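2 min read

Spent Sunday dealing with the table in the front room. It's the light wood one with the rounded corners that I bought off Ulises Gallardo when he moved to Brelledton. Posting what I did in case anyone has the same kind of top.

First thing was clearing it. Mail, chargers, two library books, a bag of screws from Dramo that go to a shelf I no longer own. The screws went in the drawer anyway.

The top has a pale streaky grain and it hides crumbs very well. You have to wipe it with your hand to find them. I go along the grain with a damp cloth, then a dry one.

I don't use spray on it anymore. The last one left a film that took five passes to get off. Dish soap in warm water, wrung out hard.
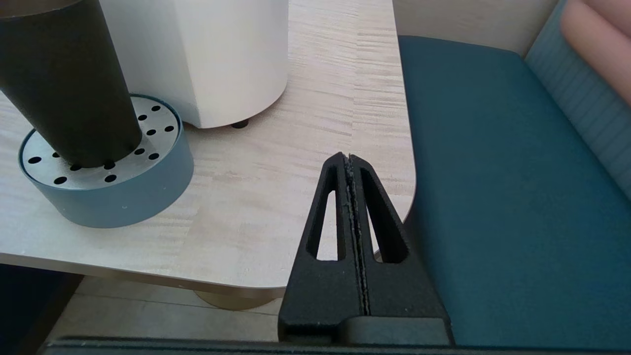
Next was deciding what gets to live on the table full time. I had been keeping everything in the middle, so every meal started with moving things. Now whatever stays goes toward one end and the seat side is kept clear.

The rounded corner by the seating is the main reason I kept this table. The old one from Fodor had square corners and I walked into it every week. Bruise on the same hip for a year.

Gaetano Morelli asked if I oil it. Once, in August, with the windows open. A thin coat, left overnight. I'll do it again this summer and not before.

Someone on the Skiltisham swap page wanted to know if I'd sell. No. I did measure it for her so she could look for one the same size, and she says there's one listed across town.

Left to do: felt pads for the legs, and the bench cushions need washing. The covers are supposed to unzip but one zipper is stuck. Going to try candle wax on it tomorrow.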